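Fikcombe Kitchen Chores, data card

What this is

Fikcombe Kitchen Chores is a set of recordings of a five-fingered robotic hand attempting small jobs at a household table. We put it together to get a fair answer to a question we kept being asked: can a machine do ordinary chores yet? The short answer is some of them, slowly, with a person close by.

The set holds 172 episodes. Each one is a single attempt at a single task, started from a hand-arranged table and stopped when the task is finished, when the hand drops or jams something, or when the operator calls it off. Failed attempts are kept and labelled. Please don't filter them out before you report a success rate.

Tasks

There are 12 tasks, grouped by what they ask of the hand.

Pick and place: stand a fallen bottle upright, move a mug to a tray, put cutlery in a drawer organiser.
Cloth: straighten a tablecloth, fold a tea towel, wipe up a spill.
Closures: screw a lid on a jar, open a zip bag, close a lunch box.
Sorting: recycling from rubbish, spoons from forks, tins by size.

Squeeze bottles get more episodes than anything else. They roll, they change shape under the fingers, and the weight shifts when they are part full. A grip that works on a full bottle will often crush or spin a nearly empty one. Labels also vary a lot in colour and finish, which matters if your model relies on appearance to find the neck.

Tablecloths were left on for most tasks. Early recordings on bare wood made the results look better than they should have, as most kitchen tables we visited had something on them. Patterned cloth is harder for the vision side, and loose cloth bunches when a finger drags across it.

How it was recorded

The view is from the wrist, looking along the back of the hand. Declan Duggan and Natalia Arriaga ran the sessions. Fitriani Lumbantobing wrote the labelling guide and did the second pass on every episode. The time limit for an attempt is 700 seconds, which is generous. A person does most of these jobs in well under 30.

Lighting was whatever the room had. Cables, chairs and bits of gear were not cleared from the background.

What we found

Pick and place is close to useful. Sorting is fine when items are spread out and poor when they are piled. Closures are unreliable, mainly at the first turn of a thread. We would not leave any of the cloth tasks to a machine at this stage.

Known problems

The thumb hides the object in many of the closure episodes.
Labels for "slip" and "drop" were merged in February and older files may still use both.
There is no audio and no force data.

Contact

Questions and corrections go to Jacinto Ponce or Tonantzin Serrano. Please include the episode number. 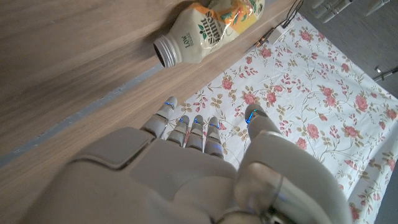

If you publish results on a subset of the tasks, list which ones you left out. Corrected labels are added at the next release and credited in the change log.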